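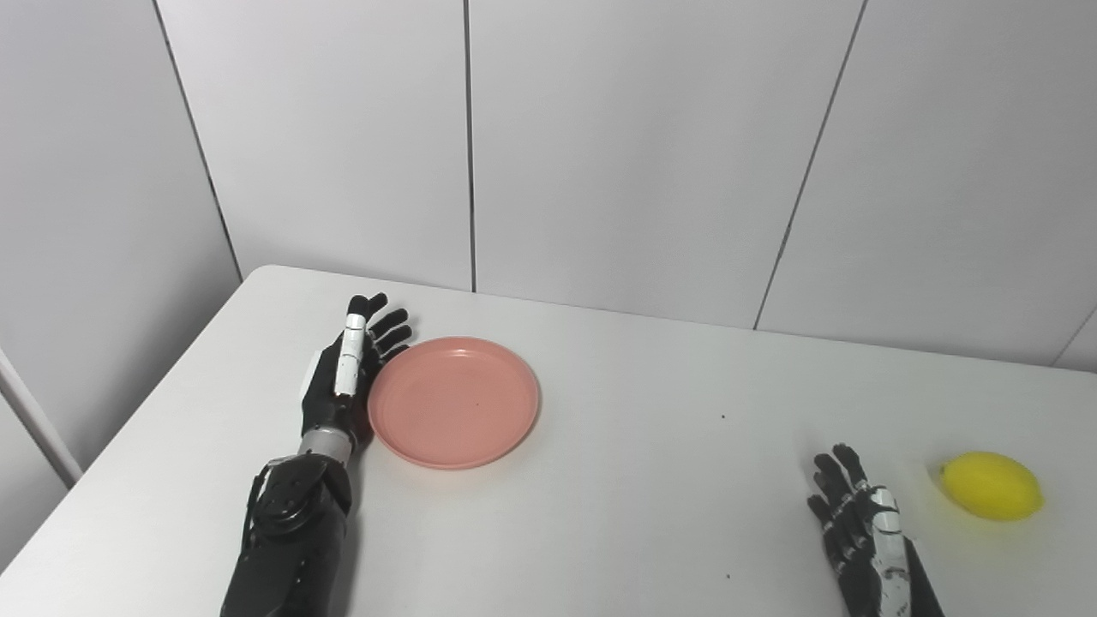 # Wasley Dish Library: Frequently Asked Questions

The Dish Library lends plates, bowls, cups and serving pieces for parties, weddings, funerals and block events. If your question isn't answered below, call the desk or stop in at the Gkikas building on Zidurgate Road.

## Borrowing

**Who can borrow?**
Anyone 18 or over with a Wasley address. Churches, schools and clubs can borrow too, but one person has to sign for the order.

**What does it cost?**
Orders of up to 200 pieces are free. Larger orders are charged by the crate, and the current rate is posted at the desk. We take cash and checks.

**Is there a deposit?**
Only for large orders. If you are charged by the crate, we also ask for a check for $200. We don't cash it unless the order comes back badly short or doesn't come back.

**How many plates do you have?**
We have 1,000 dinner plates. Side plates and bowls run out first in June and in December, so book those early.

**Do all the plates match?**
No. Nearly everything was donated. We sort by size and then by color, and for a small dinner we can usually give you one color throughout. For a wedding, expect a mix. You can ask for white only, but then you may get several different rims. 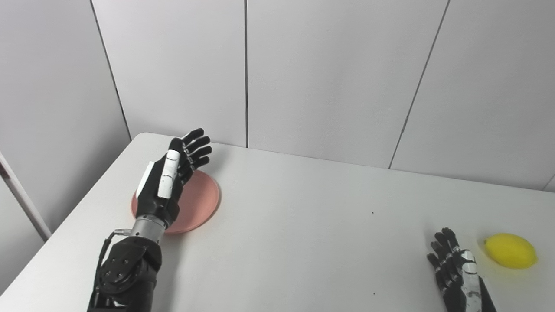 *Round pink plate with a lemon.*

**Can I choose the pieces myself?**
Yes, by appointment. Chrysoula Giannakopoulos handles appointments and can meet you after 4 p.m. Allow an hour for a big order. Otherwise we pack for you from the form.

**How long can I keep things?**
Three nights. If you need longer, call before the due date and we will check whether anyone else is waiting.

## Pickup and return

**Do you deliver?**
We deliver within 3 miles of the building if Dinesh Thomas has the van that day. Ask when you book. Delivery is to the door only. We can't carry crates upstairs.

**What size car do I need?**
A dinner plate crate holds two dozen and is heavy. Four crates fit in the trunk of a normal sedan. Bring a second person.

**Do I have to wash everything?**
Scrape and rinse, please. We run everything through the dishwasher when it comes back. Don't put anything with a gold or silver rim in your own dishwasher or in the microwave.

**How should I repack the crates?**
Plates go on edge, with a sheet of the gray felt between each one. Cups go upside down in the divided crates. Put the packing list back in the top crate with any changes written on it.

**What if something breaks?**
Write it on the packing list. There is no charge for a few broken pieces. Wrap broken pieces in newspaper and throw them away at home. Please don't send them back in the crate.

## Donating

**What do you take?**
Dinner plates, side plates, soup bowls, mugs and large platters, in any color. No chips or cracks. We don't take wine glasses, plastic, or knives of any kind. Flatware is handled by Jiven, the kitchen goods shop next door.

**When can I drop things off?**
Mornings, when the side door is open. Don't leave boxes outside when it's closed. If you have more than two boxes, call I-seul Seok first.

**Can I get my dishes back later?**
No. Once a piece is sorted we can't trace it. If it was your grandmother's and you might want it again, keep it.

## Other

**Are you open all year?**
We close for two weeks in October for the annual count. Nothing goes out then, but returns are accepted.

**Can I help out?**
Yes. Sorting and packing are done in the evening. Dilruba Cassim keeps the list, and you can leave your name and number at the desk.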